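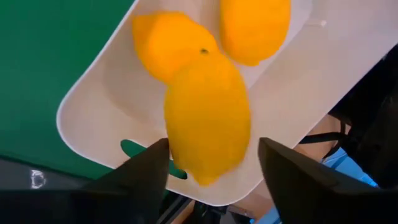
# Grillstead recipe cards

Plain-text recipes from the Grillstead supper club, typed up from paper cards and kept in one folder so they can be searched. There are 563 recipes in the set. Most are for home cooks feeding four to six people.

Last full check: April 4, 2020.

## What's in the folder

- `cards/` holds one Markdown file per recipe
- `index.csv` lists title, course, main ingredient, servings and the source box
- `units.md` has the conversions we used
- `unclear.md` is for words on the cards we could not read

The cards came from 2 boxes. The Zawadzka box is mostly soups, dumplings and baking. The Kadix box is newer and leans toward grilled fish, salads and preserves. The source is marked in every file, so please don't remove that line when you edit.

## Card format

Each file starts with the title, then servings, then ingredients in the order they get used. Steps are numbered. Notes written in the margins of the original go at the bottom under `Notes`, with the spelling left alone.

```
title: Lemon and dill soup
servings: 6
source: Zawadzka
course: soup
```

Use cups and spoons for the main amounts and put grams in brackets if you know them. "Juice of 1 lemon" stays as written. Don't turn it into tablespoons, even when the recipe next to it does.

Oven temperatures are in Fahrenheit. Cards that only say "hot oven" or "slow oven" keep those words, and there is a short table in `units.md`. 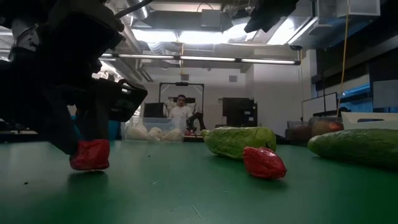

Duplicates are kept when the amounts differ. There are seven versions of the honey cake, for instance, and they are numbered by the order they came out of the box. If two cards match word for word, only the first was typed.

## Known problems

- Around 20 cards have no serving size. The field is left blank.
- Some baking recipes leave out the pan size.
- The preserves have not been checked against current canning advice. Don't use them for shelf storage without looking up a tested recipe.
- Course labels were added later by Safta Pană and a few are guesses, mainly where a dish could be a starter or a side.

## Making changes

Fix typos directly. For anything that changes an amount or a cooking time, open an issue first and give the file name and the line. New recipes go in `cards/` with `source: new`, and the index has to be rebuilt afterward:

```
python build_index.py
```

The script stops if a title is used twice. Add a number to the second one and run it again.

The search page is hosted on Floteleck and picks up changes overnight. The next batch of typing is planned for May, starting with the pickles.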